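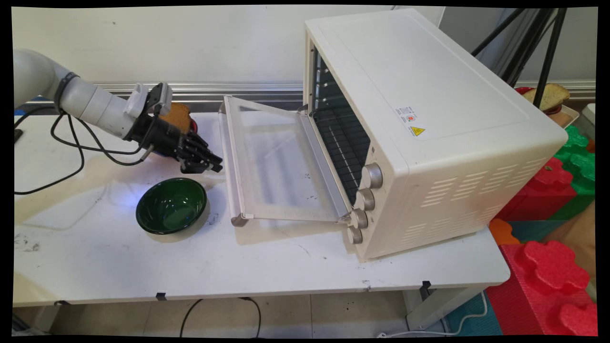
3 min read

Progress report to the Cabral fund: collecting kitchen examples for a learning arm
Period ending January 1, 2019
Prepared by Urho Pitkänen, project lead

Summary

In this period we moved from simple pick and place to work with a toaster oven and bread. We planned 100 accepted examples of the bread task and we have 69. The delay comes mostly from the hand, which was away for repair during a part of December. The budget is on plan. We ask for one small change in how the money is divided, explained at the end of this report.

What we collect

One example is one complete run of the task, guided by a person from start to finish. The operator moves the arm by remote control, and the system stores the camera pictures together with the positions of the arm and of all the fingers. For the bread task the arm has to bring a slice between the oven and a dish, with the oven door open. The dish is sometimes a bowl and sometimes a plate. We change the position of the dish between runs, so that the learning system does not learn only one path.

Bread has been a more difficult object than I expected when I wrote the plan. A slice is light and it bends, and if the fingers close too strongly it breaks near the crust. The operators now hold the slice upright, with the fingers curled around the lower part. This grip has given us fewer dropped slices, but it asks for more care near the open door, where the glass panel lies low and the hand has not much room.

Results

Accepted examples: 69
Rejected after review: 30
Still waiting for review: 7

Of the rejected runs, the largest group are those where the slice was dropped or broken. We keep these in a separate folder, as Dradov has asked to use them later for teaching the system to recognise a failure. The second group had a gap in the finger data. This was a fault in our recording program Clirkia, and it was corrected before the last week of collection. A few runs were rejected only for the reason that the operator stopped for a long time in the middle - the motion itself was good, but long pauses disturb the training.

We have made a first training on the accepted examples. The arm can approach the slice and close the hand in most attempts. The release is still weak. It often opens the fingers too high over the dish, and I do not want to promise a date for this before we have the full set.

Problems and changes

The cables of the arm hang in loose curves over the table, and two times a cable pulled a bowl during a run. We will order longer cable holders from Ulta and fix them to the upper segment. The table top has also become marked from the work. We wipe it at the start of each session, but we leave the older marks, and we do not plan to replace the top.

Next period

We will finish the bread task first and then begin with the oven knobs, which need a turning movement that we have not yet recorded. I expect that the knobs will take more operator hours than the bread.

For this reason we ask to move the unused part of the travel money to operator wages. The total amount stays the same. A table with the new division is sent separately, and I would be grateful for an answer before we plan the next round of sessions.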